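White laminate or painted top for a bench that gets wiped down all day?
Workshop Surfaces > Benches and Tabletops 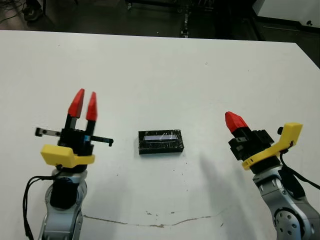 Posted by acordero_bench, 2:10 pm
Thread starter | 4 replies on first page | Tags: tabletops, white, finish, glare

I need to specify tops for a second room and would like opinions before I send the order. The requirement is a plain white work surface, no pattern, no grain, matte if possible. Small parts get set down in the middle of it, picked up, set down again, many times an hour. The top is wiped at the end of each shift.

Two candidates so far:

Pullmont high-pressure laminate, white, on a particleboard core. Quoted at 140 per top, cut to size.

Painted MDF, two-part finish, sprayed by a local shop (Plorham). Cheaper per top, longer lead time.

Top size is the same either way, 600 mm deep. Loads are low. My concerns are glare, scuffing near the center where everything gets put down, and the edge.

Araceli

Posted by rgrecu, 2:34 pm

Laminate. Sprayed MDF looks better on delivery day and worse every month after. The finish isn't the weak part, the board under it is. One dropped tool at the edge and you have a dent with a crack around it, and then wiping pushes moisture into the crack.

Which edge are you getting on the Pullmont? If it's glued-on tape, ask for 2 mm ABS. The thin tape lifts at the corners.

Posted by maxv_fit, 3:02 pm

Disagree in part. I have sprayed tops in service that have gone through a lot of wiping with no trouble at the edge. The condition is that the edge is rounded over before primer and gets sealed separately. A square edge on sprayed MDF will always chip, and most shops leave it square unless you draw it otherwise.

The benefit is that you can recoat. Laminate that's scratched through in the middle is scrap.

On glare: the number you want is gloss units, not the word "matte." Suppliers use that word for nearly anything. Get a sample and put it under your own lights.

Posted by acordero_bench, 3:15 pm

Edge on the quote is the thin tape. I will ask for the 2 mm.

Max, noted on gloss. Neither supplier has given me a figure. Plorham said "low sheen," so I assume they haven't measured it.

Posted by cabello.r, 4:40 pm

Question about the background. White top against a dark background gives you a very hard line at the far edge. Is that deliberate? I find it helps. You know where the table stops without looking for it. With a light wall behind a white top I've seen people put things down half over the edge.

If it is deliberate, keep the edge banding white in the new room too. Black banding on a white top reads as a gap from some angles.

Also consider light gray. Pure white shows every mark, and a small pale part on it has no contrast. We changed to gray in August and stopped losing white nylon spacers.

Posted by rgrecu, 4:52 pm

Gray hides dirt. That's an argument against it if the wipe-down matters. On white you can see whether it has been done.

Posted by cabello.r, 5:01 pm

You can see it on light gray as well. I'm not suggesting charcoal.

Posted by aurel_f, 6:20 pm

Some points from replacing tops on a line of benches last year:

Particleboard core will sag if the span is long and the frame has no center rail. Low load doesn't save you, it creeps. Put a rail in or go to a thicker core.

Seal the underside. A board with laminate on the top face only will cup. The sheet on the back doesn't need to be the same grade but it needs to be there. Check whether 140 includes it. On one quote I had from Echevarría it did not, and we found out when the tops arrived.

Any hole you drill through the top for hardware or cable has to be sealed on the inside of the hole. Clear lacquer on a cotton swab, two passes.

Cleaner: neutral detergent and water. Melamine sponges take the texture off laminate and you end up with a shiny patch exactly where you work.

Posted by maxv_fit, 6:47 pm

Seconding the backing sheet. On the sponge, same goes for low-gloss paint. It polishes up faster than laminate does, I'll concede that one to Raluca.

Posted by acordero_bench, 7:30 pm

Backing sheet is not listed on the quote. Asking.

Rosalía, the new room will have the dark background as well, so white banding it is. I'm staying with white for the top. The parts are mostly not white, so contrast isn't my problem.

I'm leaning laminate with the thicker ABS edge, backing sheet, center rail. Has anyone used Urkirow sheet goods? They list a white with a fine texture that should cut the glare.

Posted by aurel_f, 8:05 pm

Used it on shelves only. The texture is fine to look at but it holds graphite. Pencil marks needed alcohol to shift. Ask for an offcut and scribble on it before you order.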